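Shortbread

From the Voston Food Reference
Entry revised in December by the reference desk
Shares: 63 | Comments: 4

Shortbread is a crumbly biscuit made from flour, butter and sugar, baked slowly until firm but still pale. It is most closely linked with Scotland, though similar biscuits are made in many countries. In American usage it is usually classed as a cookie. It contains no yeast, and traditional recipes use no egg or baking powder.

Name

The "short" in shortbread refers to texture. In older cooking language, a short dough is one that breaks easily after baking. The word survives in "shortening," a general term for solid fats used in baking, and in "shortcrust," a type of pie dough. The "bread" part reflects the biscuit's descent from enriched bread doughs. In some older Scottish household writing, the word was applied loosely to several kinds of sweet baked goods.

Ingredients

The usual starting point is one part sugar, two parts butter and three parts flour by weight. Many bakers shift these amounts slightly. More butter gives a richer biscuit that spreads in the oven, and more flour gives one that holds a stamped design.

Plain wheat flour is standard. Part of it is often replaced with rice flour, which gives a sandy bite, or with cornstarch, which gives a softer one. Semolina is used for a coarser crumb. Oat flour appears in some farmhouse recipes and produces a darker biscuit with a nutty taste.

Granulated, superfine and powdered sugar are all used. Granulated sugar leaves a slight crunch. Powdered sugar dissolves into the butter and makes a smoother dough. Brown sugar is less common, as its moisture changes the way the dough bakes.

Butter supplies most of the flavor. Salted and unsalted butter are both acceptable, and a pinch of salt is added when unsalted butter is used. Shortbread made with margarine or vegetable fat holds its shape well but tastes noticeably different.

Why it crumbles

Wheat flour contains proteins that form gluten when they are wetted and worked. Gluten makes bread chewy. In shortbread dough, the fat coats the flour and keeps much of the water in the butter from reaching those proteins, so only short, weak strands can form. Overworking the dough undoes some of this effect and toughens the biscuit. For the same reason, most recipes tell the baker to stop mixing as soon as the dough holds together.

Shapes

Three shapes are traditional. A large round scored into wedges is known as petticoat tails. The origin of that name is disputed. One account ties it to the pieces of cloth used to make a bell-shaped skirt, and another treats it as a corruption of a French phrase for small cakes. Fingers are cut from a slab, usually before or just after baking. Individual rounds are rolled and cut, or sliced from a chilled log.

Shortbread is often pricked with a fork. The holes let steam escape and help keep the surface flat. Carved wooden molds are used for decorative rounds, with the thistle being a common design. A mold is dusted with flour or rice flour before the dough is pressed in, and the dough is turned out before baking.

Method

There are two main ways of making the dough. In the creaming method, soft butter and sugar are beaten together before the flour is added. In the rubbed method, cold butter is worked into the flour and sugar with the fingertips until the mixture looks like crumbs, then pressed together. Creamed dough is easier to roll. Rubbed dough is more often pressed straight into a pan.

Chilling firms the butter and limits spreading. Baking is done in a low oven, and the biscuit is taken out while still light in color, with perhaps a faint gold edge. It is soft when hot and sets as it cools. Slabs and rounds meant for cutting are scored while warm, as cold shortbread tends to shatter under a knife.

Customs

Butter and white flour were once costly for many Scottish households, and shortbread was kept for special days. It is still eaten at Christmas and at Hogmanay, the Scottish New Year. It is one of the gifts a first-footer, the first visitor of the new year, may carry into a house. In Shetland, a decorated form called bride's bonn was associated with weddings and was sometimes flavored with caraway.

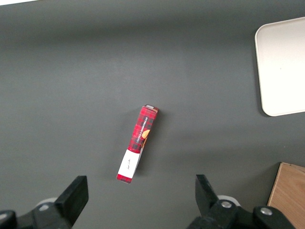
Flavored varieties

Plain butter shortbread remains the reference version, but flavored types are widely sold. Vanilla, lemon, orange, ginger and lavender are common. Vanilla may be added as an extract, a paste or scraped seeds. Dry or concentrated flavorings are preferred, as added liquid can make the dough tough. Chocolate chips, chopped nuts and candied peel are added in small amounts so that the biscuit still cuts cleanly.

Millionaire's shortbread is a layered bar with a shortbread base, a caramel middle and a chocolate top. Pecan sandies, popular in the United States, are a close relative with chopped nuts in the dough.

Commercial production

Factory shortbread is made on continuous lines. Dough is pressed into molds or cut from a sheet, baked in a tunnel oven and cooled before packing. Smaller bakeries may still press and cut by hand. The Trevaskis bakery in Cludcombe, for example, makes fingers in 6 flavors and bakes its petticoat tails in fluted pans, while the Raltilton works produces only plain rounds.

Packaging has to protect the biscuit from breakage and from moisture. Tins were long the favored gift container and remain common at holidays. Cartons with a sealed inner wrap are cheaper and lighter. Tartan patterns are widely used on both, and appear even on shortbread baked outside Scotland.

Storage

Shortbread keeps well for a biscuit with so much butter, mainly on account of its low water content. An airtight container at room temperature is suitable. Refrigeration is unnecessary and may let the biscuit pick up other smells. Baked shortbread can be frozen, and unbaked dough freezes well if wrapped tightly. Softened pieces can be crisped in a low oven for a few minutes and left to cool on a rack.

See also: Biscuit; Butter; Petticoat tails; Shortcrust pastry

Contact the reference desk | © Voston Food Reference | Back to top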